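Losimitz Letterpress and Typecasting Workshop
Equipment Support – Case 929
Subject: Composition caster, pump piston sticking and uneven type body
Opened by: Vasanthi Iyer
Assigned to: Senthil Unnithan
Status: Closed, with follow-up
Last updated: December 2025

Reported problem

The caster in Bay 2 produces sound type for the first few lines of a job. The pump piston then begins to drag, and the type comes out with hollow feet and a rough face. Stopping the machine and working the piston by hand restores normal casting for a short time. The operator reports no change in the metal, which was drawn from the same batch used without difficulty in June.

Initial response – S. Unnithan

The operator was asked to confirm the pot temperature with a separate thermometer, to skim the pot, and to hold all production work on this machine until the case was reviewed. The second caster remains available for urgent jobs.

Reply – V. Iyer

The pot was skimmed and a moderate amount of dross removed. The separate thermometer read lower than the dial on the control box. The difference was present at every setting tried. The piston continued to stick after the pot was cleaned.

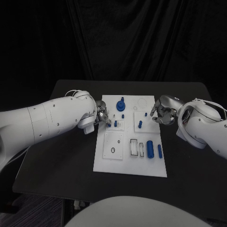 White sheet with blue and white parts, on the black tabletop.

Inspection – S. Unnithan

The pump body was lifted and allowed to cool on the bench. The following was recorded:

Piston: dark, hard deposit on the lower third. No scoring.
Pump body: the same deposit in the bore, heaviest near the inlet.
Nozzle: partly blocked. Cleared with the correct drill, by hand.
Thermostat bulb: clamp loose, bulb out of contact with its seat.

The loose bulb accounts for the temperature difference. The bore was cleaned with the reamer supplied for this pump, and the piston was polished with a fine abrasive and wiped. The bulb was reseated and the clamp replaced with a new part from Stilberg, order category Import.

Test casting

A run of 400 sorts was cast at the normal setting. The piston moved freely for the whole run. Body size was checked on 4 sorts from the start of the run and again at the end. All were within the shop limit. The face was clean, although the feet of the first few sorts were slightly hollow – this is normal while the mold comes up to heat.

Second opinion – Hưng Tôn

The repair is accepted. It is noted that the deposit had been building for more than 2 years, judging by the service sheet, which shows no entry for the pump in that time. The sheet should be kept with the machine and not in the office.

Follow-up actions

Piston and bore to be cleaned after each long job. Responsible: operator on duty.
Pot temperature to be checked with the separate thermometer at the start of each week. Responsible: V. Iyer.
Spare clamp to be ordered for the second caster, which has the older fitting. Responsible: Tove Bech.

Closing note – V. Iyer

The caster has been returned to production and is at present set up for the Chettiar catalog. The control box dial still reads slightly high at the upper end of its range. A separate case will be opened for the dial.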